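Budget for a second sorting cell – what would you cut?

benchrat
Posted 01/05/2018

We run one small arm on a perforated bench and have been told we can plan for a second cell. The work is pick and place of small parts, with mixed shapes and colors. Most of the test work is done with toy blocks on a maple board, and I expect the second cell to start the same way.

I have quotes from two suppliers. Mullitero wants 104 hundred for the arm and controller, gripper not included. Wista wants 133 hundred for arm, controller, a two-finger gripper and 24 months of parts cover. Delivery is 6 weeks for either one. The bench top is a separate order and so is the guarding.

What I can't settle is the gripper. A parallel gripper is fine on cylinders and cubes. Stars and hearts are harder to get a repeatable hold on, and I don't want to buy three sets of fingers to find out which one works.
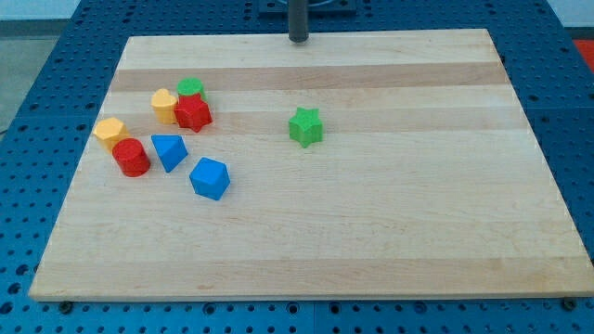
Maksym Holovko
Price the fingers before you pick the arm. We went with the cheaper arm on our last cell and the adapter plate, cable and fingers ate most of the difference. If the Wista gripper takes blank fingers you can cut your own, and that alone would swing it for me.

tallowpine
I'd disagree with that. A bundled gripper is only a saving if it's the one you would have bought. Ours came in the box and sat on a shelf. Get the bare arm and spend the rest on a decent camera – if you know which way the star is turned, plain fingers will hold it across a point and the opposite notch.

Maksym Holovko
Fair enough on the camera, but that's a software job too and it isn't in either quote. Who is writing it?

benchrat
Me, mostly. We have one camera already and I could move it between cells, though I'd rather not recalibrate every time.

dockside_jan
Don't share the camera. We tried that from February until the end of spring and lost half a day at every swap. Put a second one in the budget now, because asking for it later is a whole new request.

Also look at the bench. Dedard sells a perforated top that is cheaper than most, but check the hole spacing against the base of the arm first. Ours needed a plate made, and the shop took longer over the plate than the arm took to ship.

tallowpine
Seconded on the hole spacing. Chauvin will drill to a drawing if you ask. It costs more.

benchrat
Thanks. I'll ask Wista about blank fingers and get a price from Mullitero with a gripper added so the two line up. Second camera goes on the list. Does anyone have a view on the parts cover? I have never claimed on one.

dockside_jan
Claimed once, for a cable. Read what it says about wear parts before you put a value on it.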